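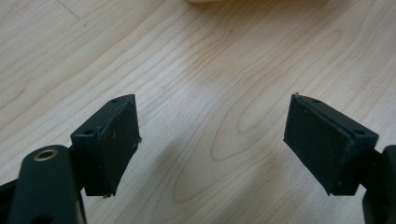 ## The new tables are in, and a word about looking after them

Those of you who came by on Wed 10 March will have noticed that the long back room at Farden has pale tabletops in it now, and a good many of you stopped to run a hand over them before you had even taken your coats off. I did the same thing myself when they arrived, so please don't feel silly about it. After so many years of the old brown folding tables, with their wobble and the metal trim that caught everybody's sleeves, it is a real pleasure to sit down at a piece of furniture that looks like it came from a tree.

The one I've come to think of as mine has a set of long oval rings in the grain, one inside another like a target somebody has stretched, with fine lines running off at a slant. I have lost more time to those rings than I should probably admit in a newsletter. Jinlong Xie, who picked the tables out for us from the Handico showroom, says that loops like that come from the way the wood is cut, when the blade meets the growth rings at a shallow angle. He explained it to me with a carrot and a kitchen knife, and I have been looking at carrots differently ever since.

The money, for those who like to know, came out of the room fund, which stood at $3,000 after the September rummage sale. The tables and delivery came to $2,377, and we are holding on to what remains for felt pads and a decent set of coasters. Thank you to everyone who brought things to sell, and especially to whoever donated the box of jigsaw puzzles, which went in the first ten minutes (every one of them complete, too, and how often can you say that at a rummage sale?).

Now, on to the looking after. The wood is very light in color and has a smooth finish with just a little sheen to it, and we would all like it to stay that way for as long as it can. Sreekumar Marar has spent most of his working life around furniture and was kind enough to write down how he would like us to treat the tables. His list was a bit longer than this, and I have trimmed it with his permission:

- Use a coaster or a folded napkin under anything hot or wet, and yes, that includes the travel mugs.
- Wipe spills right away with a soft cloth that is barely damp, going along the grain, and dry the spot afterward.
- Lift things instead of sliding them. This goes for sewing machines, casserole dishes and the big dictionary.
- Put a cutting mat down before you bring out a craft knife, even for "just one little cut."
- Leave the spray polish at home. A clean cloth is plenty.
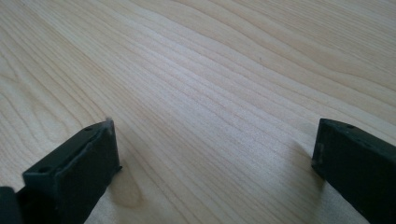
### If you find a mark

A speck on a pale table shows up from clear across the room, and I know some of you (I am thinking fondly of the Thursday quilters) will want to go after it at once with a thumbnail. Please try a dry cloth first. Most of what lands on a table is a crumb or a bit of thread, and it will lift off without any fuss. If it stays put, use the cloth with a drop of dish soap in warm water, and if it still won't budge, leave it alone and put a note in the Ferkach tin by the door so that Sreekumar can take a look when he is next in.

The same goes for scratches. Tell us, and don't worry about whose fault it was. These tables were bought to be used, and after a few years of card games, seed sorting and soup lunches they are going to look like it.

### Where the old tables went

The old folding tables have gone to the Harb Street garden club, who were delighted to have them for potting up seedlings, where the wobble won't bother anyone too much. We kept 2 of them back in the hall closet for messy jobs such as painting and glue. If your group is planning something of that sort, please ask for those when you book the room, and bring along some newspaper if you have it, as our pile is getting low.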